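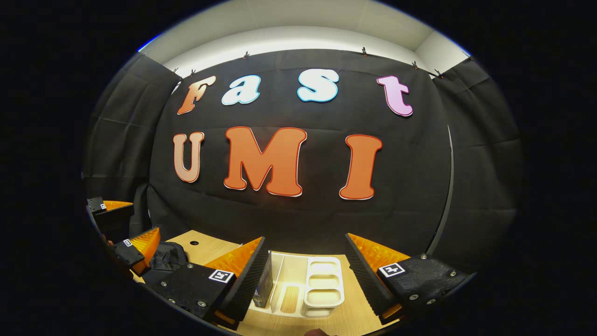
Call for Participants: Long-Term Thyroid Health After Childhood Exposure to Radioactive Iodine

The Irngate Institute for Radiation and Public Health invites adults who lived in the Geltosham district as children to take part in a follow-up study of thyroid health. The study is open to former residents wherever they now live, provided they are able to attend two clinic visits.

Background

The Geltosham isotope works released radioactive iodine to the air over several years of operation. Pasture land downwind of the works was affected, and iodine reached local households chiefly through fresh milk. Children take up more iodine in the thyroid than adults do, and their glands are smaller, so the dose to the tissue is higher for the same intake. Thyroid nodules and thyroid cancers related to such exposure may appear many years later.

An earlier survey, directed by Dr. Märta Westerberg, examined 279 former residents by questionnaire and physical examination. It did not include ultrasound, and it relied on a single estimate of dose for each village. The present study will examine participants by ultrasound and will prepare an individual dose estimate for each person, using place of residence, age, and diet at the time.

Who may take part

You may be eligible if you:

lived in Geltosham or in the neighboring parishes of Asadi or Noto for at least 100 days before your tenth birthday, while the works was in operation;

are 18 years of age or older;

are able to give informed consent in your own name.

People who have already been treated for a thyroid condition are welcome to apply. They will be asked for permission to obtain their medical records and may not need every part of the examination. Former participants in the earlier survey may also apply.

You will not be able to take part if you received radiation treatment to the head or neck before the age of 18. If you are pregnant, your visits will be scheduled for a later date.

The Institute is seeking 200 participants for the main group. A separate comparison group, made up of people who grew up outside the district, will be recruited through a different notice.

What participation involves

Each participant will attend 2 visits at the Irngate clinic.

The first visit lasts half a day. A nurse will take a blood sample to measure thyroid hormones and antibodies. A physician will perform an ultrasound examination of the neck. You will then be interviewed on where you lived, what you ate and drank as a child, where the milk in your household came from, and whether your family kept cows or goats. Many people find it useful to speak with parents or older relatives before the interview. Old school records, letters, or farm account books may be brought along and will be returned to you the same day.

The second visit is shorter. The physician will go over your results with you and answer questions. Where the ultrasound shows a nodule that meets the study's criteria for further testing, you will be referred to a specialist. The Institute does not carry out biopsies or surgery.

Risks and benefits

Ultrasound does not use ionizing radiation. Drawing blood may cause brief discomfort or bruising. A more important matter to consider is that screening often finds small nodules that would never have caused illness. Learning of such a nodule can cause worry and may lead to further tests. We ask every applicant to read the information booklet carefully and to discuss it with family or a personal physician before deciding.

You may not benefit personally from the study. You will receive a written copy of your own results and of your estimated dose, with an explanation of how uncertain that estimate is. The study cannot determine whether a particular illness in a particular person was caused by the releases, and its reports are not prepared for use in compensation claims.

Expenses

Travel by public transportation or private car will be repaid at the Institute's standard rate. Participants who must travel overnight may request lodging, which the study office will book and pay for directly. No other payment is offered. Please do not buy tickets until your appointment has been confirmed in writing.

Privacy

Your name and address will be stored separately from your medical information. Published reports will present results for groups only. Blood samples will be kept under a code number and used only for the purposes stated in the consent form. You may withdraw at any time, without giving a reason, and may ask that your remaining samples be destroyed. Withdrawal will not affect any medical care you receive.

Study staff

Principal investigator: Dr. Prasanna Cassim
Dose reconstruction: Bendik Isaksson
Clinic nurse and scheduling: Britt-Marie Söderlund
Participant relations: Maj-Britt Lundgren

How to apply

Request an application form from the study office, in person or by mail, at the address below. The form asks for your date of birth, your childhood addresses with the years you lived at each, and a short medical history. Approximate years are acceptable. Please do not send original medical records with the form.

Completed forms must reach the office by 17 September 2023. Applicants will be told by letter whether they have been selected. First visits begin the following March.

If more eligible people apply than can be examined, places will be assigned by lottery within each age group. Applicants who are not selected may ask to be placed on a waiting list.

Questions about the study or about this notice may be directed to Maj-Britt Lundgren. Interpreters are available for interviews and clinic visits on request; please note the language you prefer on the application form.

Study Office, Geltosham Follow-Up
Irngate Institute for Radiation and Public Health
Irngate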